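4.2 Internal mobility and the cost of vacant posts

The second strand of the study looks at what happens before a vacancy is advertised at all. Most of the literature on hiring starts with the job ad. We start earlier – with the line manager, the person who says "we need someone". At both sites, Rivier and Flercombe, that conversation was informal and mostly unrecorded. So interviews, then. Plus the request logs kept by the HR office, which were patchy for the first year and better after November, when the firm moved to the Bilgin system.

A total of 2564 requests were logged over the two years. Duplicates removed by hand. Requests for interns and seasonal cover left out (see 3.1). Each remaining request was coded by outcome: filled from inside, filled from outside, withdrawn, still open at cutoff. Cutoff was 2nd August. Coding was done by Firdevs Yaman and checked by the first author on a subset; disagreements mostly concerned "withdrawn", where managers had quietly reshuffled tasks and never told HR. We kept those as withdrawn. A separate code would of been cleaner but came too late in the process.

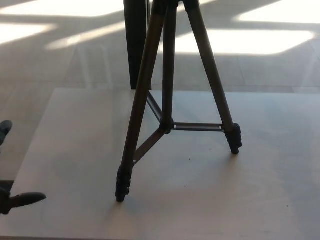

Managers gave very different accounts of why they went outside first. At Rivier the common answer was speed. They beleived an internal move would start a chain – fill one desk, empty another – and that the other manager would hold on to the person for as long as the handover rules allowed. Several said they had stopped asking. At Flercombe the handover rules are the same on paper, but team leads sit on one corridor and settle dates between themselves. Refusals there were rare, and usually tied to a project deadline.

Skills data did not help much at either site. The firm bought the Wustix profile tool so that managers could search for staff by skill. Employees fill in their own profile. Many filled it in once, during onboarding, and left it. One Rivier manager: "I searched for payroll experience and got people who ticked payroll six years ago." Another didn't know the search page existed. Usage counts were requested from the internal IT group but came back by department only, too coarse for the analysis here.

Then there is pay. An internal move into the same grade brings no increase, while an outside hire can be offered the midpoint of the band. Staff know this. In the survey comments (n = 1000, both sites pooled) it comes up again and again, often in one line and without much heat: easier to leave and come back. We can't say how many people really do that. Rehires are not flagged in the older records.

Figure 2. Steps from manager request to posting, as reported at interview. Dotted lines mark steps that were skipped at Flercombe.

Some care is needed in reading the figure. The order of steps is the one managers described, and it differs from the written policy in two places. Budget approval comes last in practice, after a name is already being discussed. And the internal notice period, ten working days in the policy, was often run alongside the outside ad. Staff who applied during that window were, in effect, up against outside candidates from day one. HR partners knew this and mostly let it go.

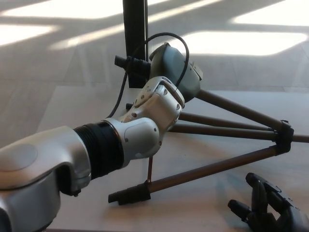

Does running both ads together shorten the vacancy? Only slightly, and only at Rivier, where the gain disappears once hard-to-fill technical posts are taken out.

We held 16 follow-up interviews with employees who had applied internally and been turned down. Feedback was the main theme. Most got a template email. A few got a call, and those few were noticeably more willing to apply again. Small group, self-selected, so no weight should be put on the proportions. Still, it fits with what the line managers told us from the other side: giving feedback to a colleague you will meet in the canteen is awkward, and there is no guidance on how to do it. External rejections are handled by the recruiter. Internal ones fall to whoever was in the room.

A note on leavers. Exit forms at both sites have a free-text box for reason, and "no way up" or similar wording shows up often among staff in their third and fourth year. We did not match exit forms to past internal applications – consent did not cover it. Section 5 returns to this using the aggregate figures, with tenure and grade as controls.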